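Adding a Film Entry to the Plitine Catalog
Last updated 28 Mar 2025 by Latifa Mansour

These steps cover single titles. Anthologies and series use a different form.

Before you start, search for the title in both its original and English forms. If an entry exists, edit it. Duplicates split the view count and have to be merged by hand.

Step 1. Open New Entry and type the release year first. The form uses it to suggest a title, so a wrong year will offer you the wrong film.

Step 2. Enter the running time in whole minutes. Use the theatrical cut. Other cuts go under Versions.

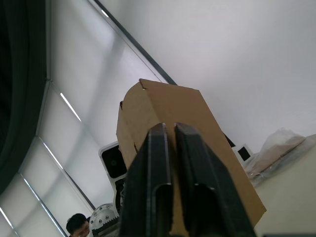
Step 3. Choose the genre tags. The limit is 5, and the first tag decides which list the film appears in. Separate tags with the comma key — pasted tags without commas are saved as one long word.

Step 4. Write the summary. Keep it under 200 characters, use the present tense, and leave out the ending. Anything longer is cut at the limit and shown with an ellipsis in brackets.

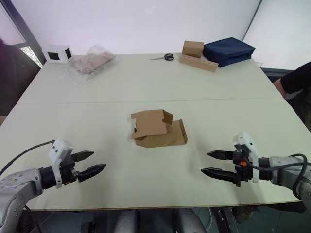 Step 5. Add a still. Stills are cropped to a wide strip on list pages, so check the preview before saving. A shot such as the one with two robot arms reaching in over a pale table loses its lower corners in the strip, and the arms may go with them. Move the crop box down, or pick a still with the subject near the middle.

Step 6. Save as Draft. The entry gets a temporary number and stays hidden until an editor approves it.

Common problems

Title rejected: remove any year in brackets.
Still looks blurred: the file is too small. Upload the original.
Tags missing after saving: reload the page — the tag list updates last.

Bulk import from a spreadsheet is planned for April. Until then, add titles one at a time.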